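In defense of the unfolded shirt

I own a chest of drawers from Drarken that weighs more than my car, or feels like it, and for years I was sure it was going to turn me into an organized person. It had six drawers. One for socks, one for T-shirts, you know how it goes. I even bought the little Kelteck dividers (12 bucks a set, and I bought several sets).

You can guess the rest. By September the socks were living with the T-shirts and the dividers were in a closet, holding nothing.

So my opinion, and I've had some heated dinners over it, is that most of us fold far too much. We got the habit from our parents, who had stiffer clothes and smaller closets, and we kept right on doing it even though half of what we wear is stretchy stuff that doesn't care. Gym shorts don't need creases! Pajamas really don't. I'd put the time I've spent squaring off sleeves at 400 hours and I want every one of them back.
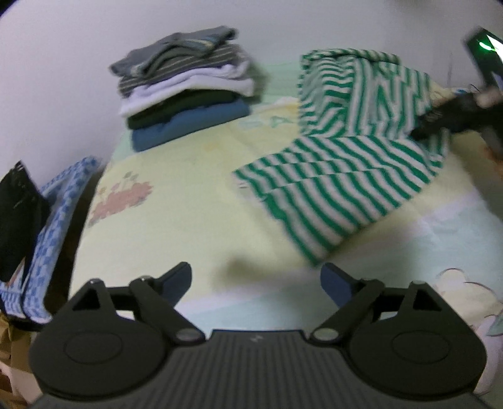
A reader from Yüksel wrote in after my last column to tell me I had it all wrong, that folding was the only quiet half hour in her day and she'd sooner give up television. Fair enough. I can't argue with quiet. If you put on a podcast and enjoy it, go ahead, fold the dish towels into swans.

But most people I know don't enjoy it. They do it at 11 at night, grumpy, with a basket they've been walking past since morning, and they do it out of some vague fear that a guest will open a drawer. What guest? Who is opening your drawers?

I've settled on a lazy middle way. Sweaters get folded, and so does anything I'd wear to work. Everything else goes into one of the deep Sisavel bins, shut the lid, done. My mother-in-law thinks it's a disgrace - she irons pillowcases, so we were never going to agree - but I get dressed just as fast as I used to and my shirts look the same as they ever did, a bit rumpled around the collar.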